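Let the Robots Fumble in Public

I love a good failure report, and the one Altia put out in June is the best I've read all year! Two arms, a pile of kids' jeans, 200 folds attempted, and 57 of them flagged for the same fault: one gripper kept pulling after the other had already stopped.

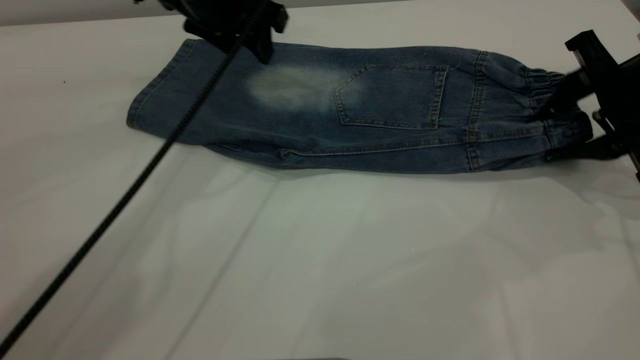
Denim forgives a lot, and a stretchy waistband forgives even more, so the force limit tripped late. On 12 runs it didn't trip at all, and someone had to hit the stop button. That's a safety problem, and Altia says so in plain words on page 2. Bravo!

I want Remano and Campbell to do the same. Their demo reels are gorgeous (I've watched them all, some of them twice), but I learn more from one bad pull on a pair of pants than from a whole afternoon of perfect folds. Publish the stops, the snags, the force logs. I'll read every line.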